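Dramitura: progress report to Plultberg, second period

Prepared for the programme office. Covers software work only; the hardware budget is reported separately.

1. Where we are

The aim for this period was to have the two-arm picking software run a short shopping list from start to finish without an operator stepping in between items. That now works on the Skemorthorpe test shelf for drinks bottles. It does not yet work for cans, and we have stopped claiming it for boxed goods until the grasp planner has been reworked.

Of the milestones in the grant schedule, the shelf map and the basket-holding controller are complete. The recovery behaviour is late. We expect to close it in December and have moved one developer from the operator screen to help.

2. Perception

Clear and dark bottles were the main trouble last period. The depth readings go through a clear bottle and come back from whatever is behind it, and a dark bottle on a dark shelf returns very little. We have dropped the idea of fixing this with depth alone. The detector now finds the cap and the label first, fits a rough cylinder between them, and uses depth only to check that the answer is possible.

We labelled a further 132 recordings to train this. Labelling was slower than planned: bottles that overlap have to be outlined by hand, and our outlines for the first batch were inconsistent at the neck. That batch was redone.

The wrist camera is now used for the last part of the approach. The head camera chooses the item and the wrist camera takes over when the gripper is close. The handover was jumping at first, owing to a timestamp error in the wrist driver. The fix is in the main branch.

3. Planning and control

The old planner treated the basket as a fixed obstacle. It is held by the other arm and it moves, so the planner often refused a perfectly good path or took the long way round. The basket is now part of the robot model and is updated at every planning step. Median planning time on the test list has dropped from 5 seconds to almost 2.

The basket arm also has a new job. It brings the basket towards the picking arm during the lift, so both arms travel a shorter distance. The controller keeps the tilt within a limit set in the configuration file. The present limit is a guess that has held up and we would like to measure it properly.

Grip force is still set per item class. A slip signal from the finger motors is being logged but nothing acts on it yet.

4. Tooling

The replay tool can now show both cameras, the joint positions and the planner's chosen path on one timeline. We use it every Friday to go through the failed runs. There are 27 open faults in the tracker, most of them in the recovery code. The commonest is a retry that starts before the basket arm has settled.

Simulation is behind the real system. The simulated basket is solid, without the mesh, and so anything seen through it is wrong. We would rather spend the time on real recordings for now and ask for your agreement to that.

5. Next period

Finish recovery after a missed grasp. Bring cans back into the list. Act on the slip signal. Move the settings out of the launch scripts and into one file that the Skemorthorpe staff can edit.

The one risk we want to flag is the wrist camera's narrow view. When the gripper housing covers the neck of a bottle, the cylinder fit loses one end and falls back on the head camera's last estimate. This is acceptable for an item standing alone and poor for one in a crowded row.

6. Views from the wrist and head cameras, bottle picking 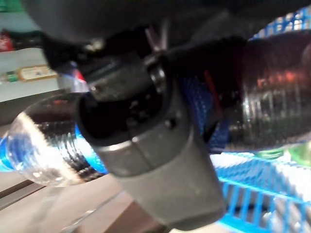
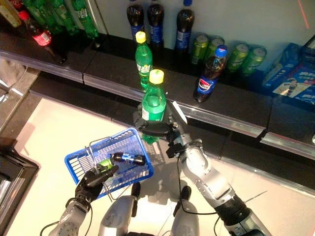 Pentti Nurmi replied that the change to the basket model was welcome and that he had no objection to leaving simulation where it is until recovery is finished. He asked for planning times to be given for the slowest runs as well as the median, and for the tilt limit to be measured before cans go back on the list. He also wanted the retry fault treated as a blocker for the December milestone, with the fix shown in the replay tool at the next review.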